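From: Daniyal Magsi, House Secretary, Jornotstead
To: Residents and Members
Date: 11 February 2022
Subject: Re: Washing up and storage of bowls in the shared kitchen

Dear Residents and Members,

I write in reply to the message below, which was received from the second-floor residents and is reproduced with their agreement. The House Office has considered the points raised and would like to set out the arrangements that will apply to the shared kitchen until the end of May.

On Monday, the second-floor residents wrote:

> We should be grateful for some guidance on the bowls. At present they are
> washed and then left on the worktop beside the sink, at times until the
> following evening. It is not clear to anyone coming in whether they are
> waiting to be washed or waiting to be put away, and several have been
> washed twice in one day as a result.
>
> We should also like to know whether the plain bowls belong to the house
> or to individual residents. The blue and white ones are, we understand,
> part of the Bhutto gift and should presumably be treated with more care.
> Could the office say whether they may be used every day?

On the first point, the worktop to the left of the sink is for bowls that have yet to be washed. These should be scraped and stood the right way up, with space between them, and should not be stacked. Once washed and rinsed, a bowl should go directly into the wire rack on the wall, upside down, so that it drains into the sink. Both hands should be used when placing a bowl in the rack. The foot of a wet bowl is slippery, and two of the chips recorded last term were caused by a rim catching on the rail.

The upright dividers are intended for plates, and residents are asked not to wedge bowls between them. When the rack is full, please dry the bowls already in it and return them to the cupboard before washing any more. Tea towels may be taken from the drawer and should go into the Zurkville laundry bag when damp.

On the second point, the blue and white bowls may be used every day. They were given to the house for that purpose and the office sees no reason to keep them back. They are not to be put in the microwave, nor taken up to bedrooms. The plain bowls are also house property, with the exception of any that bear a resident's name on the base. Labels on the base of newer bowls should be soaked off in warm water — please do not use a knife or a scouring pad, as both will mark the glaze.

A request has been made for a second rack. The office has asked Brorex for a price and will write again when one has been received. In the meantime, any loose hook or fixing should be reported on extension 2966, and the rack should be emptied until it has been seen to.

Residents leaving the kitchen after 22.00 are asked to see that the worktop is clear and the sink wiped down. The cupboard shelves have been relined, and bowls may be stacked there once they are fully dry.

Bowls at the kitchen sink

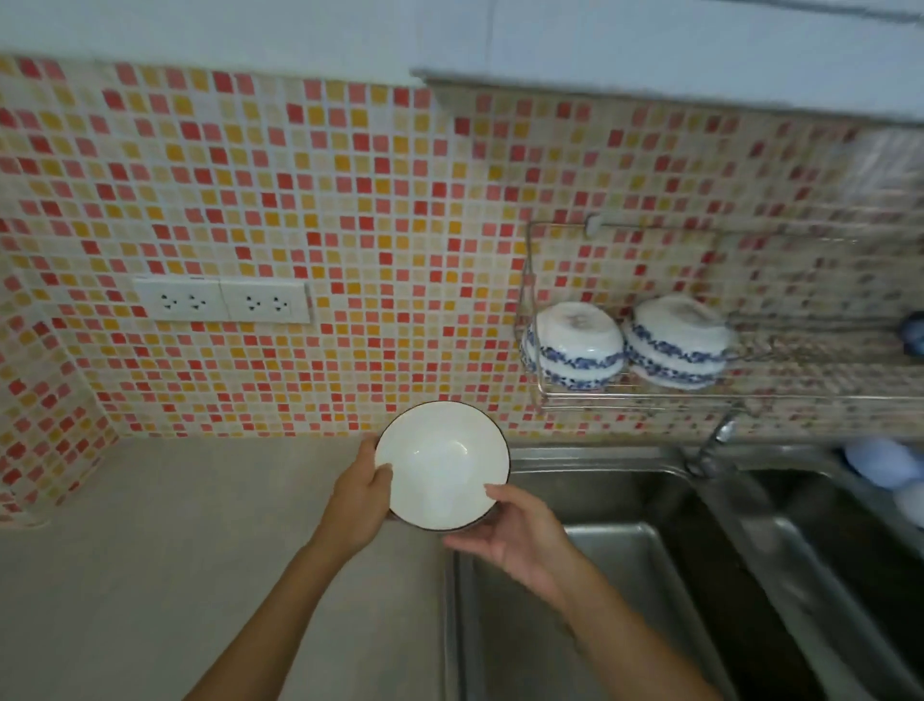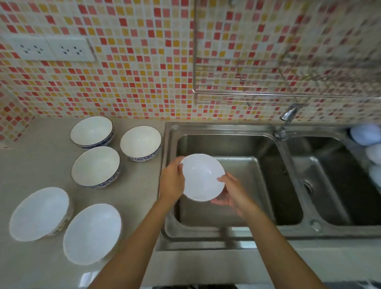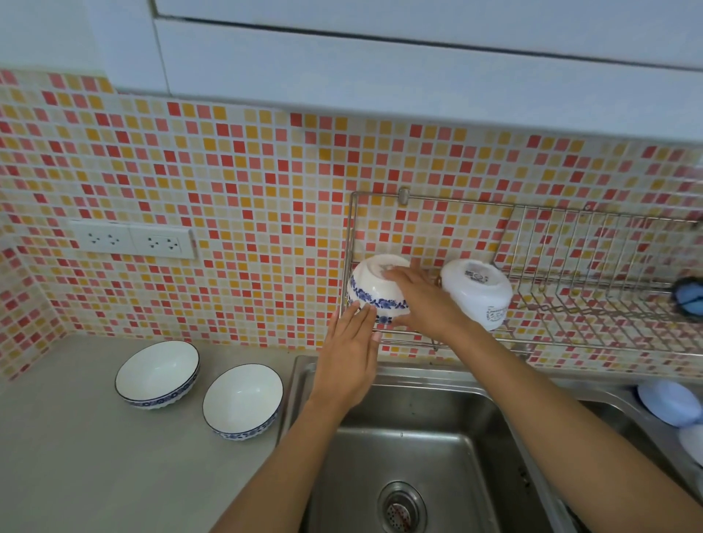

Jornotstead House Circular, Volume 11, Number 2

Any comments on these arrangements should be sent to the House Office and not to the full list. Residents who do not have access to electronic mail may leave a note in the office pigeonhole.

Yours faithfully,

Daniyal Magsi
House Secretary
Jornotstead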